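Folding and storing puffer jackets

Puffers are my favorite thing to put away in spring, and I mean it! Few things in the closet shrink so well with so little effort. I do ours in March, when the hall hooks are groaning, and the whole lot goes into one Brunner box under the bed.

Before you fold

Empty every pocket (I found 42 cents and a bus ticket to Lovbridge last time), zip the front all the way up and make sure the jacket is bone dry. Damp filling clumps, and it smells awful by fall. If you've just washed it, give it an extra day on the rack and pinch the thickest channels between your fingers to check.

Use the bed

A bed is the best folding table in the house – wide, soft and just the right height for your back. Leave the bedspread on so the jacket has something with a bit of texture to grip. Drop the jacket in the middle, rumpled as it is, and find the hood first, because a rolled hood makes a fat lump that throws off every fold after it. Then find both sleeves and pull them out straight. 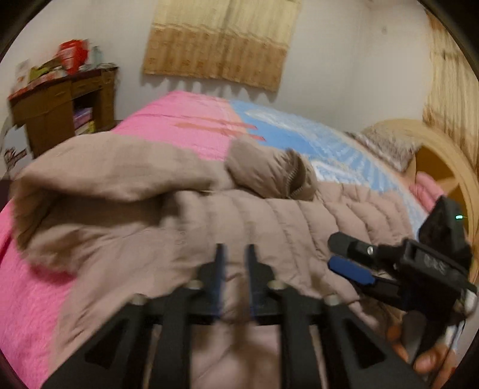
The fold itself

Lay it face down and smooth it from the collar to the hem with flat hands. Bring the sleeves in across the back, fold each side to the middle, then roll slowly from the hem up, leaning on it with your forearms as you go. You'll hear the air sighing out, which is so satisfying! If there's a loose hood, flip it back over the roll and it holds everything together like a little pouch.

Storing it

Don't squash puffers flat for months. I tried a vacuum bag from Isdale one year and the loft took ages to come back. A cotton pillowcase is perfect: one jacket in each, the open end tucked under. When the cold returns, shake the jacket hard, hang it up overnight and it should be plump again by breakfast.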